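Visit report: open day at the Mäkelä laundry and textile care works

1 Jun 2018

The gates opened at nine and there was already a line down to the bus stop. Mäkelä has been washing for hotels and nursing homes out of the same brick building for decades, and this was the first time in years the public had been let past the front counter.

Leena Riihimäki took our group through. We started at the sorting hall, where bags come in by truck and go up a belt to be split by colour and fibre. The works handles 3431 kilograms of linen on an ordinary weekday. Table linen goes separately because of wax and wine.

The next stop was the stain room, my favourite part of the day. Gheorghița Sandu has worked there since she finished school and showed us what she does with rust, grass and lipstick. Rust gets an acid treatment and a long rinse. Grass is pretreated with an enzyme paste they buy from Kerer. She doesn't like chlorine bleach on anything with elastic in it and told us so twice.

After coffee there was a talk on washing at home. Tapio Hakala went through the usual mistakes: too much detergent, too full a drum, the door shut straight after the load comes out. He wants the door left open between washes and the rubber seal wiped.

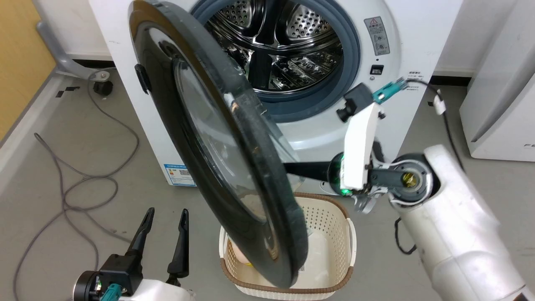 Front loader with the door open.

Most of the questions were about smell. Hakala's advice was a hot empty cycle once a month and less fabric softener, or none. A man behind me asked about vinegar and got a long answer on what it can do to rubber over time.

The drying and ironing side was loud and warm, so we didn't stay long. Sheets go through a heated roller and come out folded. Arvo Miettinen ran a tablecloth through for us and let the kids feel how flat it was.

A few things from the question sheet they handed out at the end:
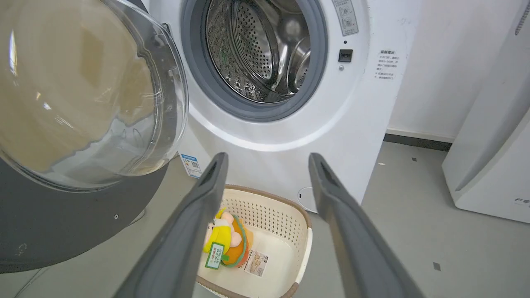 Can wool go in a front loader?
Use the wool cycle at 30 degrees with a mild detergent, keep the load small, and dry the garment flat.

Admission was free and the coffee was two dollars. Parking is on the street only. They plan another open day in July, with more than 100 places, and you book at the front counter.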